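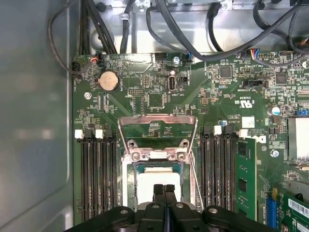
3/19/22

The second batch of ice runs is done, and I have enough numbers now to write something down.

For anyone who hasn't read the earlier posts, I've been measuring how far small samples of tap and rain water can be cooled before they freeze. Very clean water in very small drops can go well below zero and stay liquid. Water from a kitchen tap usually can't go far, as there is nearly always a speck of something in it for the first crystal to form on. I wanted to know how much the source matters when everything else is kept the same.

The samples come from four places. Two are tap water, one from my kitchen and one from Suqin Xu's house in Kelluva. The other two are rain, one from my tank and one caught straight into a clean glass bowl on Hagos Abdella's back deck. Hagos also lent me the cooling plate, a grey Zundby unit that is older than I'd like but holds its temperature well once it has settled.

I put the drops out with a pipette on a sheet of greased foil, close the lid and lower the temperature by one degree a minute. A frozen drop goes cloudy, so it's easy to see when it happens. I ran 496 drops in total. Of those, 405 were good enough to use. The rest had run together, or had been put down too near the rim of the plate, where it's a bit warmer.

Half of the tank water drops had frozen by minus 9 degrees. My tap water got to minus 14 and Suqin's to minus 15, and I wouldn't read anything into the gap between those two. The rain from the bowl was the surprise. I expected it to be the cleanest and it froze at minus 11, ahead of both taps. Cuiping Kang, who used to do water testing, thinks that's dust and pollen picked up on the way down. She said some plant bacteria are very good at starting ice and they get carried up into clouds, so rain is a likely place to find them.

There's a simple way to check that. If it's bacteria, boiling the water should spoil whatever they use to start the ice, and the drops should then go colder before they freeze. Mineral dust shouldn't mind being boiled. I've kept a jar of the same rain in the fridge for this and will split it in two, one half boiled and one half left alone.

A few things I'd do differently. The foil needs to be new each time. I reused a sheet on the second night and the drops froze early in the same spots as before, so I think it had scratches in it. I threw out that whole night. I also need a better light, as it's hard to tell cloudy from clear on shiny foil after dark.

Kieran Inskip asked in the comments whether the size of the drop matters. It does. A bigger drop has more chance of having a speck in it, so it tends to freeze sooner. All of mine were the same setting on the pipette, so they can be compared with each other but not with figures from someone using a different size.

The boiled rain runs will be in April, once I've bought more foil and Hagos has had his plate back for a couple of weeks.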